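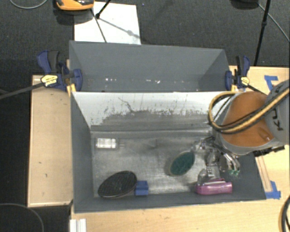
Gray bins, open top, on a light wooden tabletop.

How to Clear Out a Junk Room Without Moving the Junk to Another Room

I have cleared the same spare room four times. The first three times I cleared it into the hallway, the garage and my sister's basement, in that order, and every bit of it found its way home like a cat. The fourth time was last November and it has held, so I feel entitled to give advice.

Before you start

Pick one room. If you are tempted to do the closet next to it "while you're at it," go lie down until the feeling passes. You need open bins, trash bags, masking tape, a marker and a table. The bins should have no lids. A lid is how a thing you meant to deal with on Saturday turns into a thing your children deal with after the funeral.

Measure the shelves you plan to keep. I skipped this and bought a very handsome Kaller shelf unit, 19 inches deep, for an alcove that is not 19 inches deep. It is now in the junk room of somebody in Ustgate.

Step 1. Take out the trash that knows it's trash

Go around once with a bag and pick up only what requires no thought: dead pens, packing peanuts, the box the toaster came in, the manual for the toaster before that one. Don't open any envelopes. If you find yourself reading, you have stopped cleaning.

Step 2. Sort into bins, standing up

Tape a label on each bin: KEEP, GIVE, FIX. Bring things to the table, decide, drop them in. Sitting on the floor is how you end up looking through a yearbook at four in the afternoon.

When FIX is full, stop adding to it. Anything else broken goes out. My own FIX bin held a lamp, two radios and a bread machine with no paddle, and I can report that I fixed the lamp.

Step 3. Deal with cords

Every junk room has a nest of cords. Plug in what you can identify. For the rest, write the month on a piece of tape, bag the lot and hang it on a nail. If you haven't gone looking in six months, take them to electronics recycling. You will need one of them the following week. It cost me $13.09 to replace mine and I consider that rent on the nail.

Step 4. Paper

Paper goes last, when you're too tired to be sentimental. Keep tax records, deeds, anything with a seal on it, and letters from people you liked. I had 314 takeout menus and coupon flyers in one drawer, many from restaurants that are now banks.

Step 5. Get GIVE out of the house

Same day. Put it in the car, then drive the car. I know a man who hauled a donation box around for so long that he renewed his registration with it in the back seat. Call ahead and ask what they take, as most places don't want mattresses or your encyclopedias.

Step 6. Put KEEP back slowly

Heavy things low, ugly things behind the door. If KEEP doesn't fit on the shelves, go back to Step 2 with a worse attitude.

Posted by Vignesh Mudaliar, June 2022

Comments (4)

murthy_m: What do you do about a spouse who takes things back out of GIVE? Asking from the driveway.

Vignesh Mudaliar: Load the car after dark.

Dot in Ustgate: I believe I have your shelf. It doesn't fit here either.

pkl1508: Did the cord thing. Found the charger for a camera I gave away at Step 5. Would have liked those steps in the other order, but the room does have a floor now, so thanks.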